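09/03/2020, hand gripper no. 2, maintenance

Opened both housings this morning with Jin-sol Seok. The left finger was closing later than the right one, and I could feel a small step in the trigger. The link pin on the left side had play, so we took a new one from the Geum box and put a little grease on it. The step is gone on the bench. I closed the fingers 171 times by hand and the play did not come back.

The old pads were hard at the tips, so they are also replaced. Please do not clean the new ones with the Warko spray. It leaves a film in the grooves. Use warm water and the soft brush, then let them dry overnight.

Housing screws: 8 in total, tighten crosswise, only with the short driver. I stripped one hole in October with the long driver and I don't want to do it again. Spare screws are in the Bostus drawer, five left.

Still open:

- zero position of the right finger, check again after two days
- write the new pad date on the card
- ask Starthorpe for the price of link pins, the last offer is too old
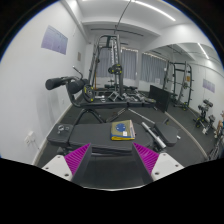

**Gripper / pads and housings**

Magenta pads on, ridges facing in, both white housings closed. Next check of the left pin is for Jin-sol, I am away on Thursday.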